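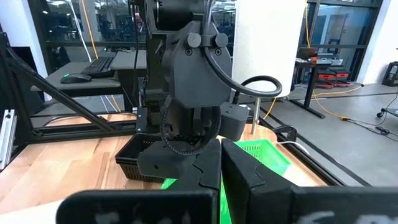
bemby-wrist v2 README

Wrist camera episodes for two-basket transfer, two arms on one table. Goes with the Melell policy code. If you're after the older single-arm set, that's v1, different folder, different action format, don't mix them.

Maintainer: Stamatia Pappas. Collection: Savvas Mitsotakis-Vlachou, Melina Balaskas. Training and evals: Niloufar Sadeghi.

Status: usable. Labels done except where noted. Still writing this file.

What's in it

2,000 teleoperated episodes, 17 small objects, two plastic baskets (one black, one green). Object starts in one basket, ends in the other. Which arm does the pick is set per episode, see field pick_arm. The other arm either holds still or gets in the way on purpose (field partner_mode: idle, block, handoff).

Each episode:
- wrist video, both arms
- joint positions and gripper opening, both arms
- operator commands, raw, before smoothing
- one line of text for the task ("move the sponge to the green basket")
- success flag, set by a person after watching the clip

No overhead camera. That's the whole question of the method, so please stop asking for it.

The idea, short

Wrist view sees its own fingers all the time and the other arm only some of the time. Policies trained on wrist views alone tend to forget the partner arm the moment it drops out of view, then drive into it. We add a small head that predicts where the partner gripper is in our own wrist frame, trained from joint positions, which we have for free. Head is used at training time only. Nothing extra to run on the robot.

Loss is the usual action loss plus the partner term. Weight 0.1 worked. Weight 1.0 made the arm very polite and it never picked anything up.

Results so far

Same network, same data, with and without the partner head. Idle mode: no difference we'd defend. Block mode: fewer contacts with the head, and this held on all 9 objects we kept for testing. Handoff: better on rigid things, mixed on soft ones, Niloufar thinks it's a grip timing problem and not a vision one. Per-object table is in results/block_handoff.csv, read that before quoting anything from this paragraph.

Success flag counts an object hanging on the basket rim as a fail. v1 counted it as a success. Numbers are not comparable across the two, we got burned by this in March.

Splits

train / val / test by object, not by episode. Test objects never appear in train. The 9 test objects are listed in splits/test_objects.txt. Do not reshuffle, the Texier baseline was run on exactly this split.

Known problems

- Background is not controlled. Glass wall behind the table, so reflections and ceiling lights change with time of day. Evening episodes have stronger reflections. Field hour is filled in, use it.
- Clutter on the floor and desks near the table moves between sessions. Left as is.
- Own fingers fill a good part of the bottom of every wrist frame. We crop nothing. If you crop, you lose the gap between the fingers and grasp success drops, we tried.
- Lettering on the finger faces is blurred at this distance. Don't use it as a marker, Melina spent a Tuesday on that.
- Arm cables swing. The partner head picks up on them a bit, which helps here and probably wont help on another robot.
- Both arms are dark on dark. Finger masks from off the shelf segmentation are bad, expect to fix by hand.
- A few handoff episodes have left and right swapped in metadata. Script check_sides.py finds them, fixes not merged yet.

Loading

Unpack, then point BEMBY_ROOT at the folder. python load_episode.py --id N prints the text line and plays both wrist streams side by side. Needs ffmpeg. If the two streams drift, you have an old copy of the index file, pull again.

Action format is absolute joint targets, radians, gripper opening 0 to 1 where 1 is open. (v1 was deltas. Yes we know.)

Calibration

Wrist camera to gripper transform is in calib/, one file per arm. Redone after the left mount was swapped. Episodes from before the swap have calib_version: a, after it b. Partner head traning needs the right one or the targets land off the gripper.

Use

Research use inside Drallance and with partners who signed the data form. Ask Stamatia for the form. No redistribution yet, Pantelis Triantafyllou is sorting the license.

Todo

- merge side swap fixes
- relabel soft object handoffs, second labeler
- run the head with cables masked out
- put the eval protocol in its own file, its currently in Savvas's notes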